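We use cookies to see how people use this site. Accept all | Manage choices

Ikden publishes free good-practice guide for two-armed kitchen robots

July – Ikden has today published the first open edition of its guide to testing robots on table clearing, the everyday job of wiping up, sorting and stacking after a meal. It is free to read, free to copy, and we're delighted to see it out in the world!

The guide grew from 1,463 recorded trials run with our partners Imine and Bresus. Two arms share one table, and the rules cover who may reach where, how each gripper should hold wet or crumbly things, and when a person must stop the run.

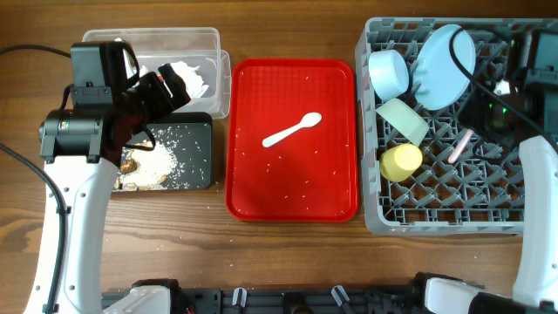 Clearing-up trial: one gripper at the paper towel, the other over the dish rack.

Food mess gets a whole chapter, and we are very fond of it. Rice is harder than it sounds (grains travel!), so teams are asked to log what was spilled before each run, and to report anything left on the table or the tools afterwards. A run that ends with clean plates and a dirty board must be written up as exactly that.

Racks have their own section too. Pegs and narrow slots can catch a fingertip, so the guide sets a slow approach speed for the last stretch and asks for a wrist camera check before the gripper closes. 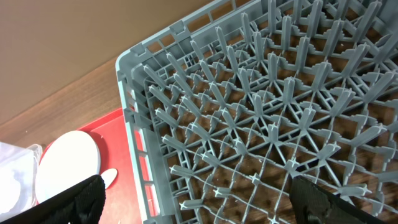
Testers must also note any scratches or debris on the rack, and keep the same rack for all 5 runs in a set. Small habits like these make results from different labs much easier to compare.

Scanlon will host the shared results library, which opens with room for 3,000 trial records. Comments on the first edition are welcome from anyone who runs, builds or works beside these machines, and they will feed into edition 2.

Sign up to our newsletter for updates. You can unsubscribe at any time.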